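About Evness

Who we are

Evness builds and fixes public outdoor space. Parks, playgrounds, riverside paths, small squares, the strip of grass behind the library that has been "temporary" since forever. Our clients are mostly towns and counties, now and then a school district. We bid on public work, we win some of it, we build it, we come back and check on it.

Office and yard are both in Kerklow. Trucks out front, front door is around the side. Ring twice.

How we got going

Started as a two-person drainage outfit. Ditches, culverts, a lot of mud. Then the town needed somebody to regrade a soccer field that held water till June, and the bigger companies didn't want a job that small. We took it. Then the field next to it. Then the parking lot, then the path between them, and by that point we were a parks contractor whether we'd planned on it or not.

A few years later we joined up with De Bruijn, a family nursery and planting business down the road. They had the greenhouses and the people who know trees, we had the excavators. The De Bruijn name is still on the nursery gate and on the green trucks. Same company, same payroll, same holiday party. If you get an invoice from one and a delivery slip from the other, don't panic, it's all us.

What we do

Site prep and grading. Drainage (still our first love). Paths, paving, curbs and ramps. Play equipment installs, including the safety surfacing underneath. Sports courts. Planting, and the two years of watering after planting that most budgets forget. Lighting and electrical we sub out, to the same firm every time.

What we don't do: pools, buildings over one floor, private backyards. We get a lot of calls about backyards. Sorry. The nursery does sell to the public in spring and fall, so try them for plants.

Since we opened the doors we've finished 267 projects. The smallest was a single bench and the pad it sits on. The largest was the Kerklow river park, phase one and two, which took three seasons and one flood. Phase three is out for bid and yes we're bidding. 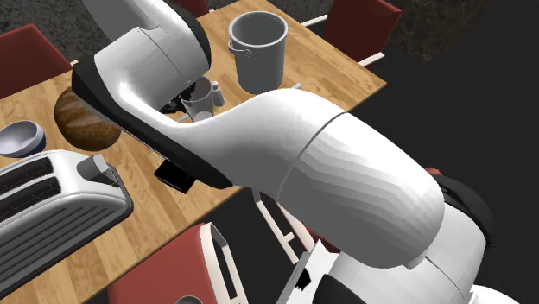 How we bid

People ask, so. We read the whole bid packet, including the appendices. If the quantities look off we send a written question before the deadline, and the answer goes out to every bidder, which is how it should work. We visit the site. We price it with our own crews' hours, not a number out of a book, and we put the contingency on its own line where you can see it.

We don't lowball and make it back on change orders. If there's a change order you'll get a photo, a price and a reason, and we won't start on it until somebody signs. We lose jobs over this sometimes. Fine.

Sometimes a call for bids gets no takers at all. Usually the schedule is impossible or the bonding is set too high for the size of job. If you're a town clerk or engineer staring at a failed bid, call us, we're happy to tell you why we passed. No charge and it doesn't give us any edge on the rebid – put the question in writing and share our answer with everyone.

Keeping the public in the loop

Every job over a month long gets a sign at the entrance with a phone number that a person picks up, 7 a.m. to 5 p.m. It also gets a page on Datora, the tracking site we use for schedules, daily logs and inspection reports. Towns get a login. Residents get the public view: what's done, what's next, which gate is closed. We update it at the end of each shift, or the next morning if the shift ran long.

Noise, dust, trucks on your street – tell us. We've moved start times for a nursing home, a spelling bee and a nesting pair of herons.

Our people

We're 145 on the payroll in season, 121 through the winter. The difference is mostly planting crew, and most of them come back in March. Foremen all came up through the crews. We run a paid apprentice program every September with the vocational school: one year, four days on site and one in class. You need work boots and a way to get to the yard. We'll teach you the rest. No experience required, really.

Everybody on site has stop-work authority, apprentices included. It gets used. Nobody has ever been in trouble for it.

Trees

We plant at least 300 trees a year on public land, as part of contracts or as donations to towns that ask. Requests for donated trees are due by the end of January for the spring list. Tell us where, how many, and who is going to water them. That last part is the one people leave blank and its the one we read first.

Certifications and paperwork

Licensed and bonded. Insurance certificates sent the same day if you ask before noon. Certified playground inspectors on staff. Prevailing wage on all public jobs, payroll records availble to the awarding agency any time. Safety record on request, current year plus the last three.

Subcontractors: we keep an open list. Fill out the form on the Work With Us page, attach your license and two references from public jobs. We pay within two weeks of an approved invoice. Local firms please apply, we're short on concrete finishers and fence installers right now.

Get in touch

Bids and estimates: use the contact form, pick "Public works".
Warranty: same form, pick "Warranty", and add a photo if you can.
Nursery: walk in, or call the De Bruijn counter. Closed for lunch.
Jobs: see the Careers page. Paper applications at the Kerklow yard are fine too.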